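Trays, part two: the white table

The tray rotation in the back room has been running since December, and the notes have grown long enough to write up. The first post covered the shelving. What follows covers the table and what sits on it.

The table is a secondhand Marsden, white top, light wood edging. I bought it for the height, which suits standing work if you are my size and nobody else's. The top is matte, and matte shows pencil. It does not show water rings, provided you wipe within the hour. Past that, use a paste of baking soda and a cloth that has already been through the wash a few times. New cloths shed.

I had been setting parts and cups directly on the surface. Aigars Grīnberga, who sold me the table, suggested trays, one per job, and I resisted this for a whole winter on the grounds that a tray is a small table on top of a table. He was right about the screws, though. A raised rim stops a rolling screw. A table edge does not.

Requirements, as I wrote them down before buying anything:

Rim high enough to stop an M3 screw.
Flat interior, no ribs.
Light color, so that dark parts show.
Corners rounded enough to wipe with one finger.

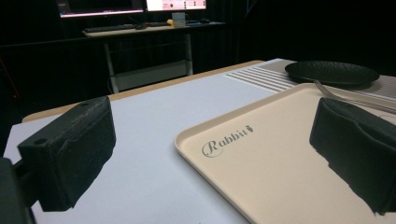 Plastic beat metal on noise. I tried a steel tray from Radutow for two weeks and every washer announced itself. It also slid. The plastic ones slide less, and a strip of shelf liner underneath fixes the rest. Cut the liner 18 mm short on each side or it creeps out and collects crumbs.

Cream turned out to be a reasonable color. Pure white on a white table makes the rim hard to find in the evening, and I have put a cup down on a rim more than once. Printed trays are fine as long as the print is smooth to the fingernail. If you can feel the ink, it will come off with scrubbing, and the patch left behind holds dirt.

Washing: warm water, dish soap, soft side of the sponge. I do not put them in the dishwasher. One Vorine tray went through on the hot cycle at 61 degrees and has rocked on two corners ever since — it now lives under a plant.

Storage is still unsolved. Stacked flat, the rims bind and the lower tray comes up with the upper one. On edge they fall over. I have a Plirnance file rack on order and will measure the slots when it gets here. The listing gives the slot width as 2 inches, outside or inside not stated.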